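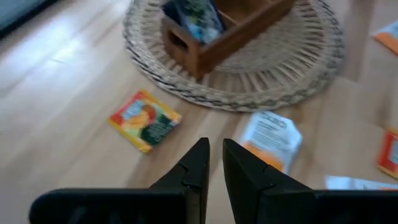 4. Filling the tea box

Before you start, put the round woven mat on a flat and clean place. The wooden box must stand fully on the mat, with no corner over the braided rim. If one corner is over the rim, the box will rock when you take out a packet.

4.1 Wipe the inside of the box with a dry cloth. Do not use water or soap on the wood.

4.2 Lay all packets next to the mat, so that you can see every one before you fill the box.

4.3 Put aside the packets which are torn or open. Do not store them with the others.

4.4 Stand the packets in the box with the printed side to the front. Do not press them. You must be able to pull out one packet with two fingers. 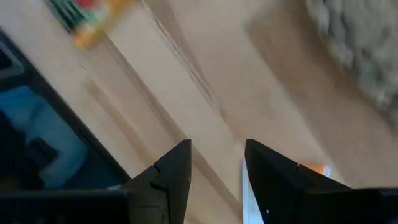
4.5 Choose the final place of the box. Keep it away from the stove, the kettle and any open flame. Direct sun is also not good, the stain of the wood becomes pale on one side after some months.

CAUTION: Never lift the mat while the box is on it. Lift the box first, with both hands, and then the mat.

Note: The Delelora mat can have small differences in color at the rim. This is natural for the material and it is not a defect.

Note: If you have the older Delelora box from before June, please read section 11 for the care of the wood.

Text of this section: Tươi Ông, revised 20/07/2017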